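This folder holds notes on opening up, cleaning and re-cabling used desktop PCs. It was put together by Valbona Pavlović and Ljubica Grgić for the Arkanau repair bench, and it has grown past what either of us meant it to be. Please read the section on what we don't trust before quoting anything from it.

# arkanau-desktop-notes

## What's in here

```
notes/ one text file per machine
parts.csv what went in, what came out
cables.md cable routes that worked, and some that didn't
labels/ typed copies of power supply labels
scraps/ unsorted, use at your own risk
```

The machines are ordinary office towers. Most came from the Wilton clearance in December, a few from people who walked in with one under their arm. We kept notes on 16 of them in full. Others passed over the bench too, but their notes were too thin to publish and I've left them out instead of padding them.

## Why bother

There is no shortage of advice about refurbishing desktops. A lot of it is copied from somewhere else, and you can tell, because the same wrong claim shows up with the same typo. We wanted to write down what was done to a given case on a given day, including the boring parts, and then see which of the usual tips held up.

Fewer than we expected.

## Claims we went in with

**"Always replace the thermal paste."** Maybe. We did it on every machine with a removable cooler and wrote down idle and load temperatures before and after. On most of them the difference was small enough that I wouldn't bet it wasn't the room. Where it was large, the heat sink had also been packed with dust, and we cleaned that in the same sitting. So we can't say which job did the work. Ljubica thinks the paste mattered. I think we should have done one thing at a time.

**"Tidy cables improve airflow."** I have heard this for years and have yet to see anyone measure it in a plain office tower. Our notes don't show it either. Tidy cables do make the next repair easier, and they stay out of the fan. That's enough reason to do it without inventing another one.

**"The label tells you what the power supply can do."** It tells you what the maker was willing to print. We typed up the labels because they're hard to read once the case is back under a desk, and for no deeper purpose. A certification mark is not a test result for the unit in front of you. We have no load tester, so nothing in `labels/` should be taken as a measurement.
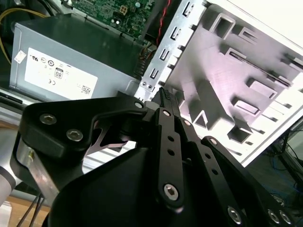 **"Reseat the memory first."** This one survived. It is quick, it costs nothing, and it brought back several machines that had been written off as dead boards. I still wouldn't call it a fix. A contact that went bad once can go bad again, and we didn't follow the machines long enough to know.

## How the notes are written

Each file in `notes/` follows the same order, more or less:

1. How the machine arrived, and what the person who brought it said was wrong
2. Side panel off, first look, dust
3. Power supply: label text, fan, any smell
4. Drives and memory
5. Cables, before and after
6. What we changed
7. Whether it booted

Item 1 is the least reliable part. "It just stopped" covers everything from a failed drive to a power strip that was switched off. We wrote down what people told us and tried not to argue with it in the notes.

Item 3 has a smell line because Ljubica insisted on it. I was against it. Two people don't agree on what "slightly burnt" means, and you'll see that in the entries where we both signed.

## Fields in parts.csv

| Field | Meaning | Trust it? |
|---|---|---|
| `machine` | our own tag | yes |
| `part` | plain name, no model codes | yes |
| `out_reason` | why it was removed | partly |
| `in_source` | Huamán, Sivance or spares box | yes |
| `minutes` | time on the bench | no |
| `booted` | yes / no / later | mostly |

The `minutes` column is the one people ask for, and it's the worst one in the file. We didn't stop the clock for phone calls or for hunting down a dropped screw. Anything ending in a zero is a guess. Please don't work out a cost per machine from it.

`later` in the last column means the machine didn't start when we finished and did start on another day. We don't have an explanation for all of those — in a couple of cases I suspect we simply hadn't pushed the main connector home.

## Cables

`cables.md` is the most useful file if you're only going to open one. The main points:

- Drive cables first, front panel leads last. The small leads get pulled loose by everything else you do.
- Don't use zip ties until the machine has booted with the side panel on. We cut off a lot of ties in the early weeks.
- Leave slack at the drive cage. A tight cable looks good and comes out the first time somebody slides a drive.
- Spare power leads can be folded and tied out of the way if there is an empty bay. If there isn't, there may be no good place for them, and a bit of mess is fine.

That last point is a matter of taste and Ljubica disagrees with me about it. Her version is at the bottom of the file.

## Before you open anything

Switch the machine off, unplug it from the wall and take the side panel off somewhere with decent light. Leave the power supply itself closed. Every unit in these notes was either left in place or swapped whole, and that isn't excess caution on our part. We aren't qualified to go inside one.

## What we don't trust

The set is small and it's lopsided. Of the machines in full notes, 11 came from the same clearance, so they had led much the same life in the same building. If you find a pattern across them, you may have found out something about that building.

We also only kept going on machines that looked worth it. Anything rusty or badly bent went straight to recycling without a file. That makes our success rate look better than it was, and I'd ask you not to repeat the figure for that reason.

Temperatures came from whatever the motherboard reported. We didn't check them against a separate probe.

## Corrections

Send them. If you think an entry is wrong, say which machine tag and which line, and what you'd expect to see there. "This doesn't match my experience" is hard to act on. We've had 10 corrections so far and took most of them.

Last edited April 26, 2024, by V.P. The `scraps/` folder still needs sorting, and the front panel pin notes in it contradict each other on the reset switch.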